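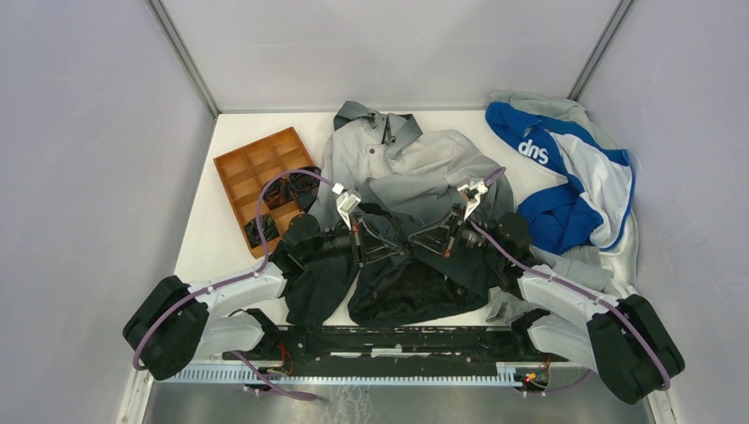 Where Do Our Clothes Go? A Term Project on Secondhand Clothing in Stellbridge

Why I picked this topic

My grandmother never threw away a coat in her life. When the lining went she put in a new one, and when the elbows went she found a piece of something close enough in color and carried on, and when there was truly nothing left to save she cut off the buttons and kept them in a tin. I grew up thinking everybody lived like that. Then I moved to Stellbridge for school and saw what gets left in the hallways of the dorms at the end of spring term – whole bags of sweaters, jackets with working zippers, shoes that had hardly been outside – and I wanted to know where all of it ended up.

How I went about it

I spent most of the winter at the Treloar Thrift Shop on the corner by the bus station, where the manager, Ljubica Ivanov, was kind enough to let me sit in the back room and keep a tally. She has been sorting clothes for 18 years and can tell a wool blend from an acrylic with her eyes closed (I tested her, and she got every one). I went in 12 times altogether, mostly in the afternoons, and wrote down each piece of clothing that came out of the donation bags and which pile it went to. I also made two trips out to Grarkthorpe, where the leftover bales are sent, and I asked a lot of questions there that people were very patient about.

What I found

Over my visits I logged 1,169 pieces. A little more than half went out on the shop floor. The next biggest group was sent to Grarkthorpe to be baled and sold on, and a smaller share was cut into cleaning rags. The rest was thrown out, usually because of mildew or paint.

What surprised me most was how fast the decisions are made. Ljubica looks at the cuffs, the collar, the underarms and the zipper, in that order, and by then she knows. Coats get a bit longer. She goes through the pockets and checks the snaps, and if there is a drawstring in the hood she pulls it from both ends to see that it is all still there. Coats are what the shop makes its rent on, so February is her favorite month and June is her least favorite.

Children's clothes hardly ever make it to the bales, by the way. They sell within days unless they are stained.

Trouble with the tally

I should say something about my numbers. Early on I counted a pair of pajamas as two pieces and later as one, and I did not notice until I was typing everything up one Sunday at the kitchen table. I went back through the notebook and fixed the ones I could. I also started out with a laundry app called Feno for keeping track of fabric types, but it wanted a clear label for everything, and a great many old clothes have had their labels cut out by somebody with an itchy neck. After that I used pencil.

A bigger gap is that I only saw one shop, in winter. The bags that arrive after a spring cleaning must look very different, and I would guess there are far more summer dresses and far fewer scarves.

What I would do next

I would like to follow a single bale past Grarkthorpe, if the buyers there would let me. The people I spoke to knew which truck took it and not a great deal beyond that. I would also like to ask donors what they expected would happen to their things, and compare that with the tally.

In the meantime I have learned to reline a coat. The first one took me most of a week and the left sleeve is still a little twisted, but I wear it.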